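Trade fair visit: Messka packaging and finishing days, Udine
30/03/2023

I went to Udine with low expectations and came back with most of them intact. The organizers had promised 755 exhibitors in the December mailing. The printed floor plan listed far fewer, and a good part of hall 6 was coffee bars and seating. Still, I had a list of things to look at for our small label and carton shop, and I got through most of it.

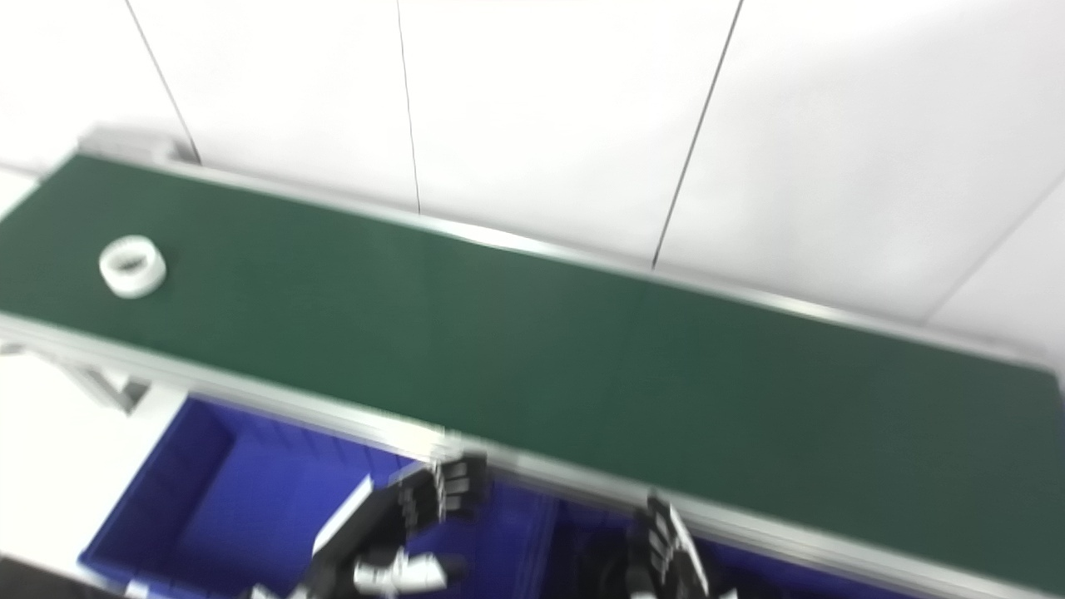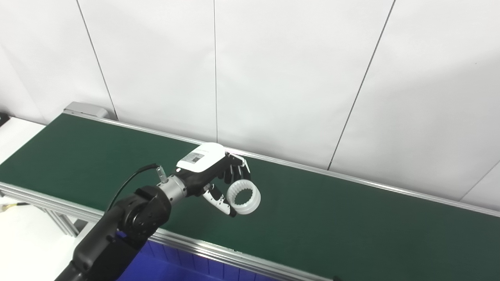
The green conveyor belt, in both photos.

Cartons first, as that was the reason for the trip. Every second booth had a "paper-first" message on the wall and a shrink-wrapped sample in the giveaway bag. I asked at three booths what their recycled board does in a damp warehouse over a winter. Two gave me a brochure. The third, Brito, pulled out a box of returned cartons with crushed corners and let me handle them, which I liked a lot more than the brochure. Their price per thousand is still too high for runs our size, and they would not move on the minimum order.

Water-based inks were the big subject this year, same as last year. Nanell had a sheet on display that was supposed to be rub-proof after 8 minutes. I rubbed it with my thumb and got a gray smear. The man at the counter told me the sheet was fresh, then a little later told another visitor it had been printed that morning. I took a sample can anyway and will try it on our own stock before I say more.

The talks were held in a curtained-off corner with the hall noise coming straight through. I sat through one on the new labeling rules and learned that the rules are not final. There was a second one on cutting waste in short runs, and that one had real numbers in it, though all of them came from a single plant that the speaker's company had fitted out. I would want to see a plant they didn't sell to. No slides were handed out – you were told to leave your email address and wait. I am waiting.

Some practical notes for anyone going next time. The shuttle from the station is meant to run every 13 minutes. I stood there for half an hour. Walk if it isn't raining, it's a straight road. Register online, as the line at the desk was long even in the early afternoon. Lunch inside is poor and expensive, and there is a decent bakery across the parking lot.

Was it worth the day? For the Brito cartons, maybe. They have promised a quote for a smaller run with plain board and one color, and if it comes in under what we pay now I'll take back some of the above. For the inks, no, I could have had that can mailed to me. The Messka people are already selling early tickets for the next round at a "loyalty" price that is the same as what I paid this time.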